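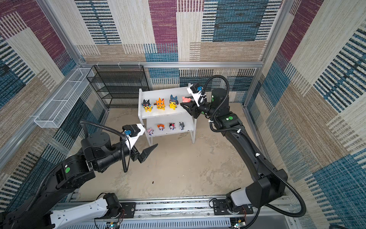 Two rows of little figures on the white shelf, with the striped fabric behind them.

I had been meaning to get over to the Lolteo open house for a couple of years now, and in October I finally managed it. The building is at the far end of Arnow Street, past the old feed store, and if you come by bus you will have a good long walk with no sidewalk for the last stretch. Wear real shoes. I did not, and my feet reminded me of it all afternoon.

They let people in from one o'clock, and by the time I had found the right door there was already a line down the hallway. A very kind woman at the front table handed me a paper map and a sticker with the number 161 on it, which I took to be my place in the visitor count, and told me to start upstairs if I wanted to miss the crowd. I didn't listen, of course. I wanted to see the shelf of figures my niece had been going on about, and that was on the ground floor, in the room they call Tremis.

I'm so glad I went there first! The figures stand on a small white shelf with two boards, four to each board, all in tidy rows. The bigger ones have the top. At the left end is a yellow one that looks very much like Pikachu, wearing a black hood like a cat's with touches of red, and next to it a yellow fellow dressed up as an orange dragon, spiky wings and all. Then comes another yellow one in a blue and black hood with pointed ears, and a pink one with round ears finishes off the row. I have a soft spot for anything in a costume (I still have the bee suit my son wore in kindergarten, folded up in a drawer), so the dragon won me over right away.

The ones on the lower board are smaller and I had to bend down for them, which my knees did not appreciate. I kept going back to the gray one with the upright ears, though the children next to me were all for the one with orange hair. One little boy had a whole theory about which of them were friends and which were not speaking, and he explained it to his grandfather at great length. I stayed for all of it.

What I had not expected to like so much was the fabric. The walls around the shelf are covered in a woven cloth, something like carpet, with big overlapping blocks of plum and teal and beige and tan, and fine stripes running through each block, some up and down and some across. It made me think of the bedspread in my aunt's guest room. I sew a bit, and I must have spent longer looking at the stripes than at anything on the shelf. I would happily have a chair done in it.

I noticed they had left a black wire rack standing empty at the back, with four tiers, and a long white wire basket up on the left wall with nothing in it either. My fingers itched! At home that basket would have been full of yarn inside a day – and the rack would have gone to jam jars.

After that I did go upstairs, where the Mohmand room has tables set out for the children to draw at, and good coffee for $3 a cup. The talk at half past two ran 30 minutes and was pleasant enough, but the room was warm and I was sitting behind a tall man, so I can't tell you a great deal about it. The cookies ran out early. If they do it again I would put the coffee downstairs, where there is a bench.

Parking is in the gravel lot behind the building and it fills up fast. The last bus back leaves from the corner at ten to five, and the driver that afternoon was kind enough to wait while I hobbled across to it.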